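Harnent opens ware-washing and glaze testing service for small potteries

PLILLMONT, February - Harnent, the ceramics testing laboratory, has opened a durability testing service for potteries that make tableware in small batches. The service covers dishwasher wear, thermal shock, glaze fit, water absorption and metal release, and is run from the company's existing site in Plillmont.

Until now the laboratory has worked mainly for hotel suppliers and importers, whose contracts assume production runs in the thousands. The minimum order under those contracts was 94 pieces per shape. Under the new service a pottery may submit 16 pieces per glaze, drawn from two separate firings. Submissions that come from one firing will be accepted but the report will be marked accordingly.

"Most of the enquiries we turned down came from workshops with one or two kilns," said Abelardo Cabrera, technical manager at Harnent. "They could not spare a hundred plates. We have reworked the sampling plan so that a smaller set still gives a usable result, with the wider margin stated on the certificate."

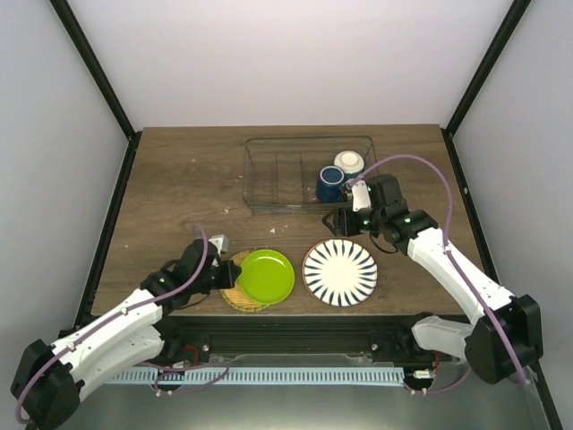

Dishwasher wear is measured over a set number of complete wash cycles using a fixed detergent dose and water of known hardness. The standard programme is 300 cycles. Pieces are taken out at intervals and compared with an unwashed control from the same batch under a daylight lamp. Loss of gloss is read with a meter at three points on each piece. Change in colour, crazing, pinholes and staining of the unglazed foot are recorded separately. Handles and spouts are inspected by hand.

Thermal shock is carried out by heating the ware in an oven and plunging it into cold water, with the temperature difference raised in steps until the first crack is found by dye. Glaze fit is checked by steam treatment. Water absorption is measured on broken sections with no glaze on the fractured faces, so at least two of the submitted pieces will be destroyed.

Metal release follows the usual acid leaching method. Cups and mugs are also tested at the drinking rim. Potteries using copper, manganese or barium in a liner glaze are asked to say so on the submission form, as these are not part of the basic analysis and must be ordered as an addition.

The first workshop through the service was the Rasamo pottery, which submitted its Moon range of stoneware. The range is fired in an electric kiln and sold in a satin white and a dark blue. The white passed all parts of the programme. The blue showed a slight loss of gloss after the final wash interval and was passed with a note.
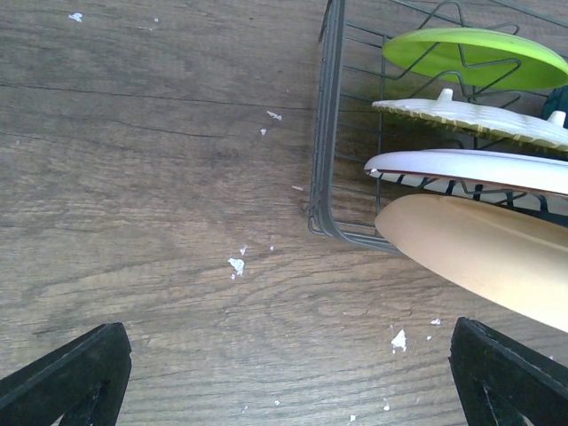
TECHNICAL BACKGROUND

Satin and matt glazes owe their surface to fine crystals or to an underfired melt. The two look alike on a new plate but wear differently. A crystalline matt generally holds up to alkaline detergent, while an underfired one is attacked early and begins to mark under cutlery. Gloss readings alone do not separate them, and the service therefore includes a cutlery marking test before and after washing.

Crazing may also appear some time after firing, where the body takes up moisture and expands. A low absorption figure reduces this risk. For stoneware, Harnent reports absorption to one decimal place and gives the spread between pieces as well as the mean. A wide spread usually points to uneven kiln temperature.

Ditte Laxdal, who makes the Moon range at Rasamo, said the absorption figures had been of more use to her than the wash results. "The bottom shelf was coming out more porous than the rest. I had been blaming the clay. I now fire with a longer hold at top temperature and have moved the bowls up."

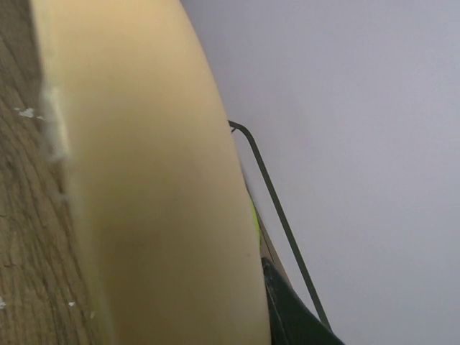

Page last changed: February, 16:02

SUBMITTING WARE

Pieces should be finished, undecorated unless the decoration is itself to be tested, and marked on the base in pencil with the firing number. Ware should be double boxed. Items chipped in transit are logged on arrival and replaced by the sender before testing starts.

Results are issued as a written report with the raw readings attached. Certificates apply to the glaze, body and firing schedule submitted. A change to any of these requires a new submission, though absorption can be retested alone.

Price lists and submission forms are available from the Harnent office in Plillmont. Press enquiries should be addressed to Abelardo Cabrera.

ENDS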